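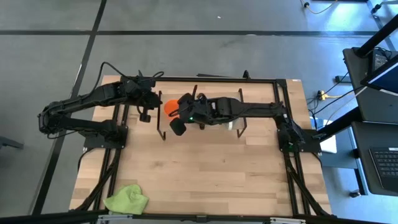 Hi, I'm Shabani Mollel, and I started Skurnura with Habibur Navaratnam in a rented unit in Miltden. We write the house rules for small shops that want to bring in robot arms and have no idea who's allowed to touch what (we had no idea either, at first!). There are 6 of us now.

Our rule book is called Zester. It began as two pages and it's up to 14, mostly thanks to Habibur, who reads safety standards on the train for fun. We try every rule on our own benches before a customer sees it, and plenty of them get thrown out in the first week.

A few that have stuck: Both arms get parked before anyone reaches over the table. When two arms share a table, one person calls the moves, out loud, and everybody else keeps quiet. Tape on the floor means something, so if you move a bench you redo the tape the same day. Grippers get checked empty before they get checked with a part in them. And write down every stop, even the silly ones – our October log had 200 lines and I learned more from it than from any course I've paid for.

We also run a two-day class called Evangelista. You'll spend most of it standing up, so wear decent shoes. If you'd like us to look over your setup, send a note with a rough floor plan and tell us how many people work near the arms. Habibur or I will write back.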